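# Against the Loyalty Card

My wallet used to close. I mention this because I think it was the last good thing about it, and it stopped some time in May, when the Wilterance grocery on my corner gave me a card, and a second smaller card for my keys, in case I should need to be recognized while holding only my keys.

I had gone in for onions. The onions were one price with the card and a much ruder price without it. I have bought onions in that building for 8 years. The cashier knows I don't like my bread under the cans. None of that counts as loyalty, apparently, until it has a barcode.

Then came the hardware store, Flekberg, where I buy maybe 2 things a year and both of them are the wrong size. Flekberg's program has levels. I am at the lowest, which is called Friend. Above Friend is Good Friend. I have actual friends I haven't ranked this carefully.

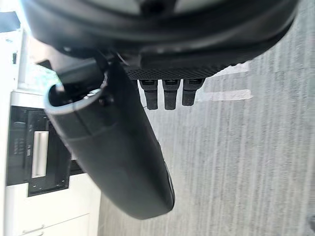
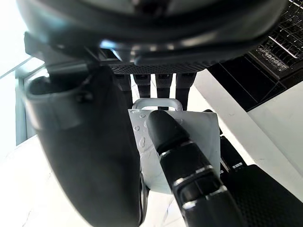

I know the argument for these things. The store gets to learn what you like, you get money off, everyone goes home happy. But I looked up my points at Wilterance last week and I have 548 of them. I asked what 548 points would get me. Up to ten percent off a candle, I was told, if it was one of the candles in the program. I went and smelled the candles in the program. I can see why they need help.

What bothers me more is the way the discount is cooked up in the first place. A price goes up on the shelf so that it can come down at the register, and for the trip down I'm supposed to be grateful. My mother would have called that a regular price. She also kept trading stamps in a drawer, a whole drawer, and licked them into books for years to get a fondue set, so I don't want to pretend the old days were pure. But she got the fondue set. We ate out of it. I can't see anyone handing down a coupon for a candle.

And the emails! Beltrán, where I once bought a pair of socks, writes to me more often than my brother does. They miss me. They noticed I left something behind. On my birthday they gave me a gift, and the gift was free shipping on orders larger than any I have ever placed with anyone.

The bakery on Tillum Street has a paper card with 10 squares. You buy a coffee, they stamp a square, and when the squares are full you get a coffee. I have no complaint about this one. It doesn't know my birthday. I lost mine twice and the woman at the counter just stamped a few extra squares on the new one, going by my face.

I'd still rather they took a little off the coffee. The paper card is in my coat now, because the wallet is full.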